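Keeping Drinks Cold and a White Kitchen Tidy: Your Questions Answered
Clurnura Guest Kitchens. Page last updated 9/13/19

We've gathered up the things guests ask us most often about the shared kitchen at Frimpong House, and tried to answer them the way we would if you'd caught us on the stairs with a cup of tea in hand. Do have a read before you unpack your shopping!

Where should I put my drinks?
In the fridge door, if there's room. Cans sit very nicely side by side in the door bin, and a bottle of tea can stand up in the door as well, which leaves the glass shelves free for salad, leftovers and anything in a dish. Please put your room number on the lid of anything you'd be sad to lose.

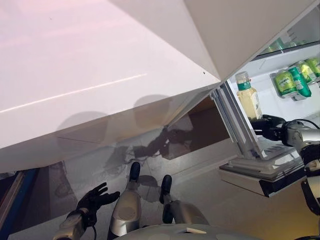 Can I chill cans in the freezer drawer?
You can, and plenty of guests do in warm weather, but please don't leave them there overnight. A fizzy drink swells as it freezes and a split can makes a dreadful sticky mess (we speak from experience, and it took 2 of us most of a morning to put right). We'd say 34 minutes is plenty. Set the timer on your phone, and if you're the forgetful sort, set another one.

How do I load the dishwasher?
Plates go between the tines, cups upside down, and nothing tall enough to stop the door closing. It's a good, patient machine and will forgive most things except a wooden spoon. The normal wash takes 90 minutes, so if you're hoping for clean plates at supper, do start it in good time.
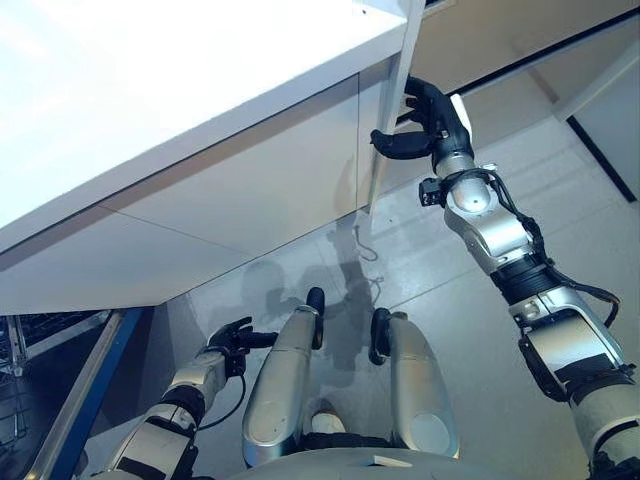 When it has finished, leave the door ajar for a little while and let the steam out. Unload the bottom rack first, so that any drips from the cups above don't land on your nice dry plates. Tablets are kept in the Jondex tin by the sink, and one is enough, even for a roasting dish.

What is the best way to clean the white cupboards?
A soft cloth, warm water and a drop of washing-up liquid. The edges of the doors get grubby long before the fronts do, as that's where all of us take hold of them.
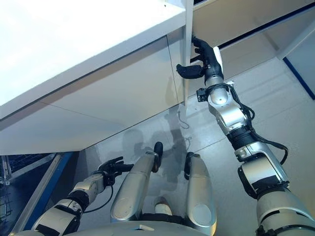 We used to buy a special Rodus spray for the job and it was lovely stuff, but it did leave streaks on anything glossy, so back to soapy water we went. Dry everything off with a tea towel afterwards and you'll have a lovely shine. We give the insides a proper turn-out every October.

May I leave a bottle out on the worktop?
While you're using it, of course! Just check the cap is on properly, and pop it back in the fridge once you've poured. Anything opened should be finished or taken home within 3 days.

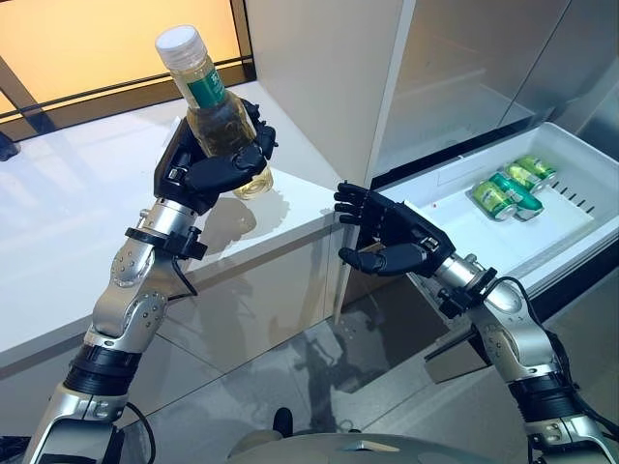

Whose job is it to empty the fridge?
We go through it on changeover mornings and take out whatever has no room number on it. Unopened drinks are left for the next guests to share, so if you come across a can with no number on a changeover day, do help yourself and enjoy it.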